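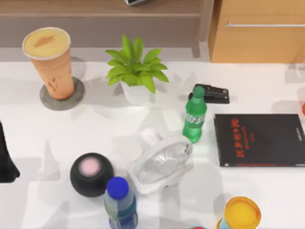 Deux bras pour débarrasser une table : le simulateur de l'atelier tourne enfin

Petite nouvelle de l'atelier partagé, et je suis plutôt contente de l'écrire : notre projet à deux bras a maintenant sa table virtuelle complète. On l'appelle Trirkero (ne me demandez pas pourquoi, le nom a été choisi avant mon arrivée) et le but n'a pas bougé depuis mai : ranger une table encombrée sans rien renverser.

Jusqu'ici on s'entraînait avec des cubes. Des cubes gris, bien espacés, très sages. Darmawan Pattinasarany, qui s'occupe de la simulation, en avait franchement assez et il a passé ses soirées à modéliser des choses qu'on trouve vraiment chez les gens : une boisson glacée sur son dessous de verre, une agrafeuse noire, une bouteille de soda verte, une plante en pot, un petit ventilateur de bureau blanc, et ainsi de suite. La bouteille est posée juste devant l'agrafeuse et en masque un bout, ce qui est exactement le genre de situation qu'on voulait - avec les cubes, on ne l'avait jamais.

Le ventilateur, lui, est couché, la grille tournée vers le haut. C'est mon objet préféré et aussi celui qui m'a donné le plus de mal ! Par où on l'attrape ? Par le pied arrondi, ça glisse. Par le bord de la tête, ça passe mieux, mais il faut arriver avec le bon angle et ne pas bousculer l'enceinte ronde qui est à côté. Pour l'instant je règle la prise à la main, essai après essai, et je note tout dans un cahier qui commence à faire peur.

Côté chiffres, on a lancé une première série de 200 essais avec des positions tirées au hasard. Le gobelet a été saisi correctement dans 80 cas, et le reste se partage entre les prises trop hautes (le couvercle bombé trompe notre calcul de hauteur) et les abandons purs et simples. C'est peu, je sais, mais la semaine d'avant on était à 36 sur la même série, alors je prends. Il y a eu aussi quelques envols spectaculaires, quand deux volumes se retrouvent l'un dans l'autre au démarrage. Darmawan dit que c'est corrigé. On verra.

L'autre chantier, c'est la lumière. La table est blanche, un peu brillante, et les ombres douces étaient prises pour des objets par notre détection. Kumudini Seneviratne a proposé de faire varier l'éclairage à chaque essai et de générer près de 3000 vues avant de réentraîner quoi que ce soit. Le vieux PC du fond va donc chauffer toute la nuit, merci de ne pas l'éteindre en partant (oui, même s'il souffle fort). Elle voudrait aussi tester la couverture noire du livre, avec son reflet blanc en haut, parce que les surfaces brillantes sont la bête noire de notre caméra de profondeur.

Et les vrais bras, alors ? Ils sont toujours sur l'établi, à côté de l'imprimante 3D. Il manque un jeu de doigts pour la pince gauche, à réimprimer en plus souple, et le câblage de l'épaule droite est à reprendre. Si quelqu'un a une bobine de filament flexible entamée, je suis preneuse. On travaille dessus presque tous les soirs à partir de 19 h, passez voir, même juste pour essayer de piloter les bras au clavier dans le simulateur !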